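The Gasent is a small tube preamp kit from Divau: two 12AX7s, one input, one output, and a board you could lay out on a place mat. I've built 4 of them now and I'd happily build another tomorrow!

**In stock again from November. Kit without tubes: 229.** 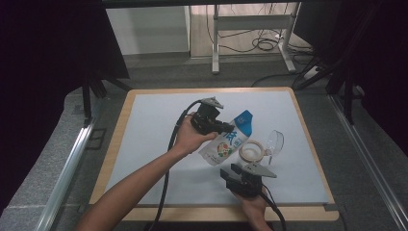
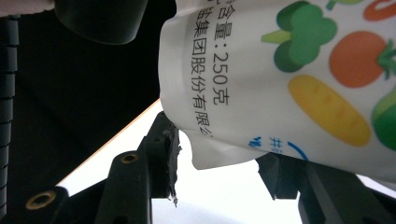 The layout sheet is what makes this kit such a pleasure. Griet Verstraete redrew it for this version, and every wire now has its own color by job – signal in, signal out, heaters, high voltage – so you can trace a path with your finger and never lose it. She went for big, flat, bright colors, a lot like the cartoon broccoli and tomato on that white snack pouch, and it reads well even across the bench. The schematic is on the back, with the same part numbers (finally!).

What you get:

- Turret board, drilled, with 4 standoffs
- All resistors and caps, bagged by stage
- Vermeulen power transformer
- Cloth-covered wire in five colors
- Printed layout and schematic

The first stage has a 1000 ohm cathode resistor, which gives it a lovely warm push when you dig in. Toon Koster swaps his for a bigger one and gets a softer feel, so have a play with it.

The supply holds dangerous voltage after you unplug it. Drain the filter caps and check with a meter before you touch anything.

Fits the Jadlow chassis, sold separately.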